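## 4. Setting up your seed library

Now the fun part! By this point your Marndale cabinet is standing level, the drawers run smoothly, and you have a heap of saved seed waiting for a home. Set aside an afternoon, put the kettle on, and enjoy it.

1. Spread each batch of seed in a single layer on a plate or screen and leave it for two weeks in a room with moving air. Beans and squash often want a third week.
2. Test a big seed by bending it. If it snaps, it's ready. If it bends, give it more time.
3. Pick out chaff, broken seed and anything with a pinhole in it.
4. Fill one container per variety. Clean pill bottles are great for this -- they stand up in the drawer, the caps hold tight, and your neighbors probably have a bag of them under the sink.
5. Write the label before you fill the next container. Variety, year, where it grew. (I once lost a whole season of Darko peppers by trusting my memory!)
6. Enter the batch in the logbook using the next free number. The starter book has 205 lines, so there's plenty of room to grow.

**Note:** Soak off old pharmacy labels in warm water with a spoonful of baking soda. Let bottles and caps dry overnight, separately.

**Caution:** Never mix seed with medicine in the same drawer, even for a day. Keep the whole cabinet locked if small children visit.

**Caution:** Don't use oven heat to speed up drying. Anything above 98 °F can hurt the seed.

### 4.1 Where to put the cabinet

A cool hallway or a dry basement is lovely. Stay away from boilers and sunny windows. Tinted plastic cuts the light a little, but the closed drawer does most of the work. The one at Mundcombe lives under the stairs and has kept Flornside runner beans going through four winters -- such a good bean, please try it.

### 4.2 January check

Open every container once in January. Look for webbing, dust or a musty smell, and pull anything doubtful. Then try ten seeds from your oldest batches on a damp paper towel. It's a real thrill when they sprout!
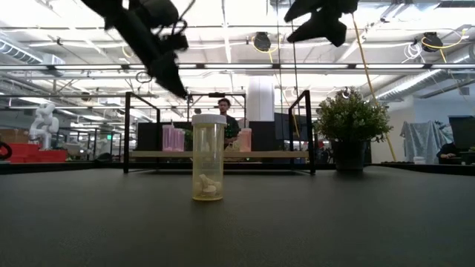
*Fig. 7. Yellow pill bottle with white screw cap.*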